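Open day at the Gakano learning hall, Mistwood

I went to Mistwood on Saturday, June 3, 2023, together with my colleague Elmarie Mokgethi. We both work in a packaging company, Jemier, and we wanted to see how the examples are made from which a robot arm learns its tasks. I had read about this, but I had never stood next to it.

The bus from the station goes only once an hour, so we came late and missed the welcome speech. A young woman from the Tshabalala team gave us visitor badges and took us directly to the hall. There are 18 stations in it. Each has one arm and one table. The person who guides the arm moves two handles, and the arm follows the hands almost without delay. All this time the small camera at the wrist records, together with the positions of the joints.

At the station where we stayed longest, the subject was stemmed glasses and a curly gold holder on a wooden base. Such shapes are difficult, our guide explained, because the fingers can close at the foot, the stem or the bowl, and each choice changes what comes next. Other things are left on the table on purpose. The system must learn to leave a glove or a candy wrapper in peace.
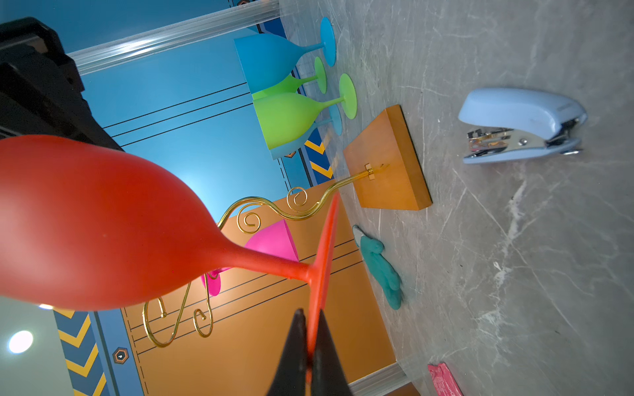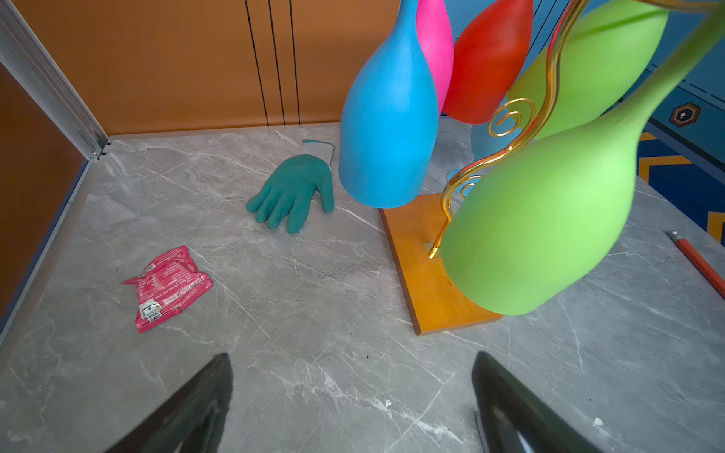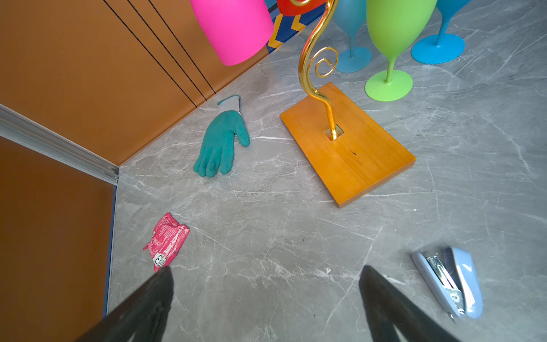 One attempt from start to end is called an episode. The station had 1,692 of them on the day of our visit, and 1,040 had passed the check. I asked what happens with the rest. They are not thrown away - a person looks at them again and writes down the cause, for example a slow start or a hand that hesitated too much. Elmarie asked if a hesitation is really a mistake. The guide said that they discuss this every week and do not agree.

After that, visitors could try. I made 3 attempts at a practice table with wooden blocks and dropped the block each time. The handles are light, but you do not feel the object, and you must trust your eyes completely. Elmarie was much better than me. She said it was like parking a car with only the mirrors.

Lunch was soup and bread in the yard. In the afternoon there was a talk about labeling, which was for me too fast, with many slides in small letters. I would have liked a printed copy.

The next open day is planned for December. Registration is free, but the groups are small, so write to them early. From the station, take the bus on the side of the post office - we first waited on the wrong side.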